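Sleeping in a new place

Posted in March by Saranya Kurian
Filed under: Living in Derkport, Home

I have moved house six times in my adult life, and every time I have slept badly for the first weeks. I used to think it was the noise, or the worry about the new job. Now I believe a good part of it was the bed, and I would like to write down what I have learned about beds and sleeping, before I forget it and make the same mistakes in the seventh house.

When I came to Derkport I had one suitcase and a rucksack. The flat was called furnished, and it had a bed, a table, two chairs and a very big wardrobe with nothing in it. The bed had a mattress but no bedding. I arrived at nine in the evening and the shops were closed, so I slept in my coat with a jumper folded under my head. In the morning my neck was so stiff that I could not turn to see if a car was coming.

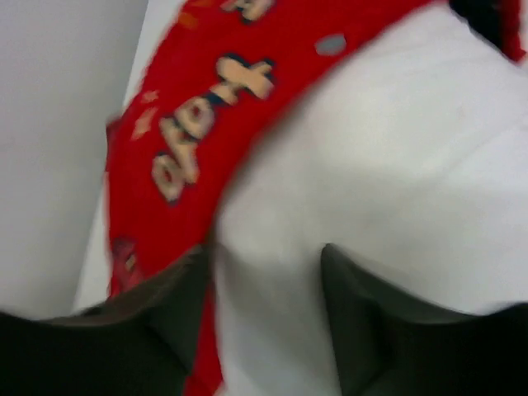 Pillows first

My colleague Olga Peñalver told me to buy the pillow before anything else, even before the saucepan. I was surprised, but she was right. You can borrow a saucepan from a neighbour. It is more difficult to ask for a pillow.

I did not know that a pillow has a height which must suit the person. In my parents' house there was one kind of pillow, filled with kapok and quite hard, and all of us used it, the children also. In the shop in Derkport there was a whole wall of them. I took the softest, because in the shop soft feels like luxury. At home my head sank down until my ears were covered, and after one week I went back for a firmer one. If you sleep on your side, as I do, you need something high enough to fill the space between the shoulder and the ear. If you sleep on your back, you need less. People who sleep on the stomach should take a very flat one, the saleswoman said, or none.

I paid too much for the first and a reasonable price for the second. The soft one I kept for guests, and Divya Mathew, who has stayed with me four times, likes it very much. So it was not a waste.

Something from home

My grandmother had the opinion that a person should never sleep a first night under a cloth that has no history. She meant that one thing on the bed should be old and already known to you. When I went away to study she gave me a cotton bedspread, and I left it behind at my cousin's place because it was heavy. I was nineteen and I thought I was modern.

In Derkport I wrote to my mother and asked for it. It travelled more than 3,000 kilometres and waited in the customs office for ten days, and I had to fill in a form saying what the value was. I did not know what to write. I wrote 10, and the man at the counter looked at me and stamped it. 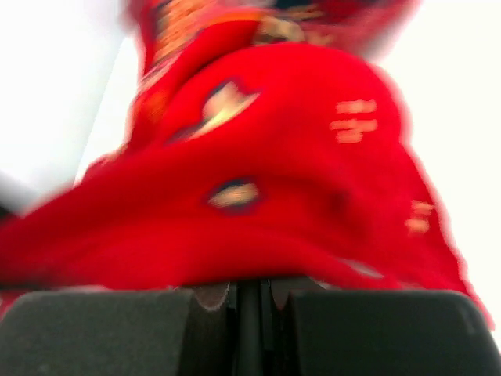
The smell of my mother's cupboard was still in it, camphor and a little bit of soap, and I did not wash it for a month. Divya says this is unhygienic. She is probably correct, but I slept better from the first night, and I have asked several friends from other countries and most of them have something similar. Prakash Kurup carried a bolster from his parents' house as hand luggage, on three flights. Olga has a tablecloth that she puts over the end of the bed.

The washing question

When you own few things, you must wash them often, and in a small flat drying is the real problem. The first winter I dried my sheets on the door, and the door became swollen at the top and would not close until April. Now I have a folding rack and I open the window for ten minutes while the sheets hang, even when it is very cold outside.

Some rules I follow now, for those who like to have rules:

Wash strong colours alone the first three times. I have made a full set of sheets pink and I used them pink for two years.

Do not fold cotton while it is even slightly damp. It will smell, and you will have to start again.

Buy two pillowcases for every pillow, and keep one of them always clean in the wardrobe.

Put the bedding in the sun when there is sun. In Derkport I count this as a holiday. 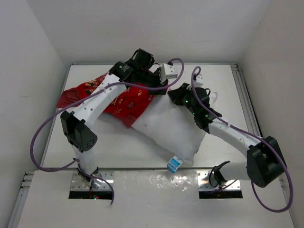 Another thing that helped was to make the bed every morning. I had never done it when I lived alone, because who would see it? But I noticed that on the days when the bed was made I did not lie down in it at five in the afternoon, and so at eleven I was tired in the correct way. It takes me two minutes. I shake the pillow, I pull everything straight, I go and make tea.

I also stopped keeping the telephone beside the bed. I bought a small alarm clock at the flea market behind the station, and it goes wrong by four minutes every week, always forward, so I am never late for work.

My friend Vignesh is moving to Braltitz next month and he has asked me what he should take with him. I told him to take his own pillowcase at least, because it weighs nothing, and to check if the flat has curtains. Mine did not, and the street lamp is directly in front of the window. But curtains are a long story and I will write about them another time, when I have finished sewing the second one.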